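Waste Sorting and Small Bins in Shared Living Rooms
Project report, Interior Environments, second semester
Student author, group Jenstead

1. Why I choose this subject

In my first year in the residence I noticed that the kitchen had always a big garbage bin and the living room had nothing. People carried wrappers and tissues across the hallway, or they left them on the arm of the sofa. For this project I wanted to study the small bin in the living room: where it stands, how it is lined, and if the position changes the behaviour of the people who sit there.

The work was done in June in four shared flats of the Illgate residence. All of them have carpet in the living room and a low sofa against the wall. I did not change the furniture, only the bin.

2. Method

I tried two positions in each flat. In the first one, the bin was in the corner behind the door. In the second one, the bin was on the open carpet in front of the sofa, so a person could reach it with one or two steps. The residents kept a paper sheet on the fridge and they marked on it when they emptied the bin. I collected the sheets and weighed the full bags on a kitchen scale.

For the liner I followed the instruction of the residence: a black bag, with the edges folded down on the outside of the bin. When the fold is too short, the bag slides inside with the first heavy thing. A long fold is not so pretty, as it hides most of the colour of the bin, but it holds better.

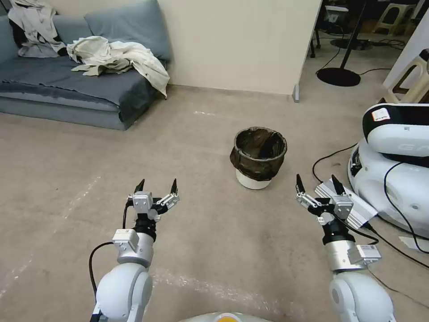 The round shape was preferred by most of the residents. They said that a square bin looks wrong when it does not stand against a wall, and that it hurts more when you walk into it at night. I did not expect this comment, and I would like to test it properly in another project.

3. Results

With the bin in the corner, the heaviest bag of the study was 400 grams. With the bin on the open carpet, the heaviest one was 962 grams, but this bag had inside a wet towel and I am not sure it should be counted. Also without this bag, the bins in the open position were emptied more often in three flats. In the last flat there was no difference, and the residents told me that they eat always in their bedrooms.

There was one problem with the open position. The vacuum cleaner could not pass freely, so the bin was put away for the cleaning and sometimes it did not come back. In the Clildale flat it stayed in the hallway for nearly 4 days before I saw it.

4. Discussion

My sample is small and the residents knew what I was measuring, so they were maybe more tidy than usual. I think still that the place of the bin is important. If I repeat the work, I will add a second small bin for paper, and I will ask the residents to choose the position by themselves.

The record sheets are in the appendix, in the same order as the flats.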